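Playroom stock, Stockdale hall – Monday

Started just after nine. Ada Barbieri had the keys and had already brought the first crates down from the store. Aim for the morning: go through the soft toys and floor things, decide what stays at Stockdale, what goes to the Faltonville room, and what needs washing or mending first.

Soft toys first, as they take the longest. Each one gets a squeeze all over for lumps, then a pull on ears, arms and any sewn eyes, then a look along the seams. Ada wrote the tickets, I did the pulling. Two went straight into the mending bag: a rabbit with a split under the arm and a long snake that has been leaking stuffing since January. The snake may not be worth the thread. Ghazala Kazmi to decide.

Fleecy ones pick up fluff from the crates, so those had a going over with the sticky roller before they were boxed. The roller is nearly finished. Need refills, the wide sort, the narrow ones leave stripes.

Moved on to the play mats towards eleven. The height chart mat is the one the Faltonville people asked for. Stood it up on its side, folds part open, so both faces could air and we could get at the edging with a cloth.
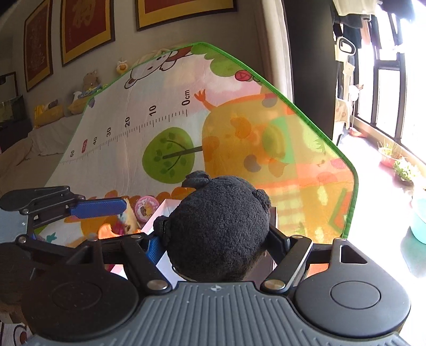

Black plush with the small round ears, by the white box. Height chart mat propped behind, green trim.

Wiped the mats with the usual mix, 400 ml of the soap solution made up in the blue bucket, then plain water, then a dry towel. Pen marks on the Bastier mat did not shift. Tried a rubber on one corner and it took the print off with the pen, so stopped. Leave it as it is and put that side down.

Note on the chart: the numbers start at 0cm on the mat itself, so it has to go up with that end level with the floor or the readings mean nothing. At Namomham they hung theirs above the skirting and had children a hand taller than they should be. Ghazala wants a line of tape on the wall at Faltonville before it goes up. Have put a roll in with the mat.

Stock book: the chart mat goes down as 1554. The old label had come off and I copied the number from last year's sheet. Ada checked it against the store list and agrees.

Left to do
– wash bag to the launderette, cool wash, no tumble
– roller refills
– ask Ghazala about the snake
– lid for the second Faltonville crate, the present one is cracked across the corner

Stopped at half past twelve. Mats left standing to finish airing, Ada will fold them before she locks up.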